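The closet situation, part two

When I left you in February I had just emptied the hall closet onto the guest bed and gone to get a sandwich. Several of you wrote to ask how it came out. One of you (hello, Rania) wrote to ask whether the guest bed would be available by the time she got here, and I answered with a breezy yes that I regretted by suppertime.

For those who skipped part one, the background is that our house was built by a man who did not believe in closets. There is one in the hall, it is two feet deep, and the two adults who live here have been stuffing things into it for nine years. Bernardo claims the bottom third. I claim the rest on the grounds that I am the only one who ever shuts the door.

The plan was to measure first and buy second. I have been burned the other way around. The last time we tried to fix this closet I came home from Bargate with a hanging organizer that had twelve canvas pockets and was four inches longer than the rod was high, so that the bottom two pockets lay on the floor like a basset hound. We used it for a year. The floor pockets were where the good flashlight went to live and we did not see it again until this winter.

So I measured. The shelf is 58 inches wide if you believe the tape on the left and a little under that if you believe the right, since the back wall wanders. I wrote 58 on my hand and went to look at shelving online, where I learned that the Flesier system everybody recommends comes in every width on earth except ones that would fit me. There is a trim kit for people like us. The trim kit is $129. For $129 I could have the wall straightened by somebody's cousin.

In the end I bought nothing, which Bernardo has been describing to people as a triumph of restraint. I put the old shelf back up with longer screws, added a second one out of a board from the garage, and decided the money would be better spent on throwing things away. Throwing things away is free, but it takes it out of you in other ways.

Coats went first because coats are easy. You put them on, you look like your uncle, you take them off and into the bag they go. Then bags, of which we had a bag full. Then the box marked TAXES/KITES, about which I will say only that both halves were accurate.

Then knitwear. I had been putting off the knitwear because I am the sort of person who owns sweaters the way other people own opinions, and I don't enjoy having them gone through.
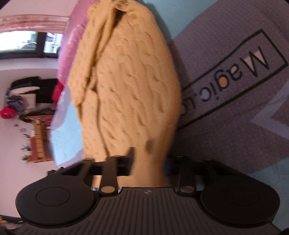 I have two rules for sweaters now, and I worked them out the hard way. The first is that a heavy knit does not go on a hanger, ever, no matter how nice the hanger is, unless you want shoulders that arrive in the room before you do. The second is that you fold by weight and not by color. I used to fold by color. It looked lovely for a week and then the fat ones at the bottom of each pile pushed the thin ones off the front of the shelf every time the door opened. The beige cable knit is the fattest of the lot, all those braids running down it, and folded the store way into a square it stands up like a loaf of bread and takes the space of three. Folded long, it behaves. I had read about the long fold in a library book and dismissed it as something for people with drawers, but you can lay the bundles side by side on a deep shelf with the ends facing out and pull one without disturbing its neighbors. Shiny pink things are another matter. Anything slippery put next to a knit will be on the floor by morning, and I have moved all of those to a basket, where they can slide around as much as they like.

I did try the long fold on Bernardo's sweaters too. He owns four, three of them navy, and he says he can't tell which is which end on. I said that with three navy sweaters I didn't see how it mattered. He said one of them was the good one. We left it there, and I notice his are back in a heap.

The hard part was what to keep. The standard advice is to hold each thing and see how you feel, and I can report that how I felt was mostly tired. I switched to asking whether I had worn it since we got the new furnace. That was more useful. The furnace is two winters old and it has done more for my wardrobe than any book, because it turned out half my knits were there to make up for the previous furnace. Out went the gray one with the hood. Out went the turtleneck that made swallowing feel like a project. Out, after a short struggle, went the Kettani cardigan with the toggles, which I paid too much for and wore to one christening, where a toddler ate a toggle. (Toddler fine. Toggle never mentioned again by either family.)

Cable knits got a pass. My mother made cable knits, slowly and with a lot of muttering, and although none of hers has survived the moths and my brothers, I can't put one in a donation bag. I've tried. I got as far as the porch.

Now, Bernardo's third. I promised him I wouldn't write about it and he has released me from the promise in exchange for the front half of the garage. It contained:

One guitar strap, no guitar.
A Fender amp cover, no amp. He sold the amp before we met.
Shoe polish in a color neither of us has ever worn.
A bowling trophy, second place, with somebody else's name on it.
Boots, left.
A hat I had told him was lost.

He kept the strap and the hat. The trophy is on the kitchen windowsill pending discussion. The amp cover, he says, is for when he gets another amp, and I asked what kind of budget we were talking about, and he said he'd seen one for $515 that was practically a steal, and I went back upstairs and folded something.

Rania arrived while the guest bed was still under the maybe pile. I had meant to have that cleared, and I'd like it noted that I had cleared the side nearest the window. She took it well. She sat down on the clear side with her coat on, pulled a scarf out of the heap, said "this is mine," and it was. She'd left it at our place the summer of the leaking cooler. Over the next half hour she also found a glove she recognized, a pillowcase she thought she might recognize, and a blouse she didn't but wanted. It all went home with her, and I would recommend a visitor to anyone stuck at the maybe stage. They have no loyalty to your things whatsoever.

Her other contribution was the mothballs. She opened the closet door, breathed in, and asked who had died. I've since switched to cedar blocks. They smell like a hamster's house, but a nice hamster, and you're supposed to sand them now and then to wake them up. I have put the sandpaper on the shelf next to them. I give it a year before I find it there and wonder what it's for.

Where things stand tonight: 26 hangers freed up, of which I've kept the wooden ones and sent the wire ones back to the dry cleaner, who looked at me as if I had returned a rented goat. Two shelves full and one foot of rod with nothing on it at all. I keep opening the door to look at that foot of rod. Bernardo has asked whether it's for anything. I told him it's for looking at, and he hung his raincoat on it.

The donation bags are by the front door, where they have been long enough that we've started walking around them without noticing. I'm told the thrift store takes drop-offs until four. I am usually free at ten past.

Someone asked in the comments last time what I use for the labels on the shelf edges. It's masking tape and a laundry marker. I had a label maker, and I believe it's in the closet, or it was, and if it was in the box with the kites then I owe somebody at the dump an apology. Also, Denise-next-door wants it known that the folding board I called "a racket" in part one was hers and she'd like it back. It's on the porch, under the bags.

Next up is the linen shelf, which I have opened once, from a distance. There are fitted sheets in there for a bed we no longer own.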